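Filipa Carvalho
Thread

I've been sorting the bedroom linen and clothes since Tuesday and a few people asked how I do the folding, so I'm putting it in one thread. It's a small bedroom in a rented flat with one chest of drawers, so space decides most of it.

The chest is a Kirui, second-hand. The inside of a drawer measures 883 mm across. I wrote that on a bit of masking tape and stuck it to the back of the top drawer, as I kept measuring it again every time I bought a divider.

Everything came out first. Drawers, the bag under the bed, the hook behind the door. I put it all on the floor on an old towel and left the bed clear for folding.

The floor pile went in this order: things that need washing again, things that need mending, things that are fine, things that don't belong to me. My sister has had three cardigans back this week.

Washing again was mostly stuff that had been in the bag under the bed. It wasn't dirty but it smelt shut in. Thirty degrees, half the usual Melteo, no softener, extra rinse.

About softener, before someone asks. I stopped using it on towels two years ago and then stopped altogether. The towels dry you better. I don't notice a difference on anything else.

Drying is on the rack in the hall with the kitchen window open a crack. In September that's still overnight for thin things and most of the next day for anything with a thick waistband. I don't fold until the seams feel dry, even if the rest does.

If you fold with a damp seam you'll smell it in a week. I've done it with jeans and had to start again.

Now the bed. I strip it down to the fitted sheet and fold on that. Duvet goes over the chair, pillows on top of the duvet. A fitted sheet gives you a flat surface that grips a bit. On the duvet everything slides and you end up ironing with your forearms.

I used to fold on the ironing board. Fine for shirts. Anything long hangs off both sides and pulls itself crooked.

Method for long things. Lay it out full length, alongside you, so you're working across the bed and you don't have to lean. Hem at one end, gathered end at the other. Doesn't matter which way round but do them all the same way or the stack comes out lopsided.

Then smooth it with a flat hand from the middle outwards. Seams last. I don't pull on the gathered end at all, it springs back and takes the rest of it along.

Big creases go first. A long one down the middle usually means it dried over a rail. You can get most of it out by lifting the hem end, giving it one shake and laying it back down. If it's still there after the second go, leave it or iron it.

I leave it, mostly. Soft fabrics lose it in the drawer once there's some weight on top.

Check the edges before you fold. A turned-up edge along the top gets pressed in and then you have a line there for good. Easiest thing to miss when the colour is plain.

Fold in half lengthways, then in thirds, then on its edge in the drawer. Thin things I fold once more. If it stands up by itself it's tight enough.
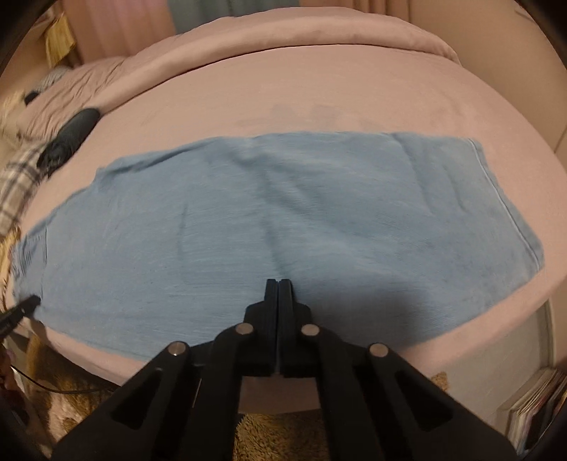

The light blue one on the pink sheet, creases still in.

Fabrics like that show every mark from the rack but they're the easiest to fold. They stay where you put them. The worst are slippery linings, I roll those and put a loose hair tie round them.

Someone asked about a folding board. I had the Flumport one. It's fine for T-shirts and useless for anything longer than the board. I gave it to the neighbour and her son likes using it, so at least his T-shirts are done.

Mending pile. I did it all in one evening at the kitchen table. Mostly hems that had come down at one side, and a button. I keep navy, white, grey and a mid blue thread in a tobacco tin and that covers nearly everything. If the thread doesn't match, go darker.

One pair of trousers wasn't worth it. Worn through at the inside leg, both sides. Cut up for cleaning cloths, and the buttons went in the tin.

The give-away bag came to 3421 g on the kitchen scale. I weighed it as the collection point wants small bags. It went in the hall by the shoes so I'd trip over it and take it. Took it on the way to work the next morning.

Drawers now: top is underwear, socks and nightwear. Middle is T-shirts and thin jumpers, standing up in rows. Bottom is bedding and the thick jumpers. The bag under the bed has the winter blanket in it and nothing else. I'd like it to stay that way.

For dividers I tried the Cleltudano ones with the spring ends. They hold in the top drawer. In the bottom drawer they popped out twice under the weight of the bedding, so I took them out and used a shoebox lid cut down to fit.

Fitted sheets, since three of you have asked now. Tuck the corners into each other, lay it flat, fold the elastic side in, then thirds. Mine doesn't come out square. It goes in the pillowcase with the rest of the set and the pillowcase hides it.

Keeping the set inside its own pillowcase is the one change I'd tell anyone to make. I used to pull out the whole bottom drawer to find the other pillowcase.

Question about lavender bags. I've got two, they smell of very little by now. I rub them between my hands when I change the bed and that brings some of it back. I haven't had moths, but I've only got a couple of wool things and they're washed before they go away.

Question about how long it took. Sorting was one evening, washing spread over three days with the rack as the bottleneck, mending another evening. Folding was done in bits, a batch each time the rack was ready.

Question about ironing. Shirts for work and pillowcases. Nothing else. If I'm going somewhere I'll iron the thing I'm wearing that day.

Still to do: coats on the door hook, and the scarves. There are more scarves than I thought and I haven't got a place for them. If you keep yours in a drawer, tell me whether you roll or fold. Mine fall open whichever way I do it.

Adding one thing from the replies: a few of you hang trousers by the hem with clips so the weight pulls the crease out. I tried it with one pair last night. It worked on the legs and left clip marks on the hem, so I'm going to put a bit of cloth under the clips and try again at the weekend.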